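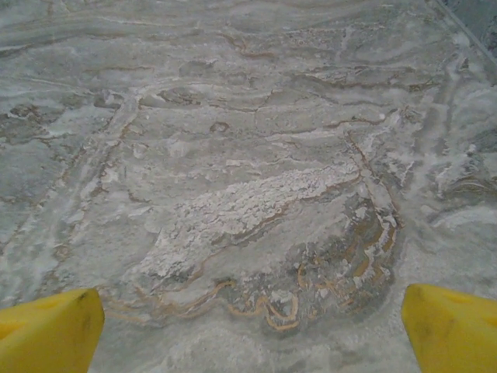

Diltetti, July

Project report: Estimating table height from a wrist camera on patterned surfaces

When we picked this topic we thought the surface would be the boring part! The plan was to write the grasp planner first and spend most of the term on it. We ended up spending most of the term on the table, and it was the best thing that could have happened to the project.

The arm we used runs on Umenum, the control stack our lab teaches in the second-year course. Umenum handles joint limits, motion and gripper commands, and it gives you a clean stream from the small camera at the wrist. What it does not give you is any idea where the work surface is. You type in a table height at startup and it believes you. If you are off by a little, the yellow fingertips either stop short of a flat object or press into the table, and then the force limit trips and you start over. Our goal was a node that works out the height by itself from a few wrist views and keeps checking it while the arm moves.

How it works

We called the node Tatis. It takes a short run of frames while the arm moves down slowly with the gripper open. It finds small patches that are easy to follow from one frame to the next, tracks them, and compares how much they spread apart with how far the arm says it moved. Close surfaces spread fast and far ones spread slowly. Put those together with the camera calibration and you get a distance for every patch. Then we fit a flat plane through all of them and throw out whatever does not agree.

The fingertips are in view the whole time with the gripper open, in the two bottom corners. They do not move relative to the camera, so a tracker sees them as something infinitely stubborn. Our first version happily included them in the plane fit and told us the table was tilted toward the arm. We fixed it with a mask. Since the finger positions are known from the gripper opening, the mask is drawn from the joint reading and grows a bit at the edges. We tried a color mask before that, and it worked too, but it would have to be retuned for other fingers.

Why the marbled surface

A plain white tabletop has almost nothing to track, and Tatis gave us garbage on it. A printed checker sheet was the other extreme. It was full of corners but they all looked the same, so the tracker would jump one square over and report a height with total confidence. (We lost an entire afternoon to this one.)

The marble-patterned surface sits in between and we love it. The golden-tan veins curl into loops and little hooks that do not repeat, and the rough white patch has plenty of small gray pits, so there is a dense group of good points close to where the fingers would close. The hard areas are the cloudy white ones on the right side. They have soft edges and very little for a corner detector to grab. The long wavy lines across the top are tricky in another way: a point on a line can slide along it without looking any different. We now score every patch in both directions and drop the ones that are only strong in one.

The straight edge in the top right corner turned out to be a useful test case. We did not want the fit to assume that everything in view belongs to one plane, so points past that edge are grouped separately and only merged if their heights match.

Data and tests

We recorded 4,000 frames in total and kept 2,000 of them for tuning. The rest were not touched until the code was frozen. Each test was one descent, 46 descents in all, with the start height and wrist angle changed between runs. The detector is capped at 400 points per frame. More points made the fit slower and we could not see any gain.

For comparison we used the Benkirane routine, the touch-off script that comes with our course materials. It lowers the closed gripper until the force reading jumps and calls that the table. It is reliable but slow, and it has to touch the surface every single time. Tatis agreed with it closely on most descents. The bad runs nearly all started low over the cloudy area, where too few points passed the two-direction score. In those cases the node now reports "no plane" and Umenum holds position. We are prouder of that message than of any of the good runs, because the earlier version would have made up a number and kept going.

What is left

Glare is still open. All our recordings have soft, even light, and a bright reflection moves with the camera in a way that could fool the tracker. We also want to try the same code with the wrist tilted further over, where one finger mask covers more of the table than the other. The grasp planner we meant to write exists as a stub with three functions in it, and it reads the Tatis height topic, so whoever takes this on next term can start there. Calibration files and the frozen version are in the course folder under Tatis.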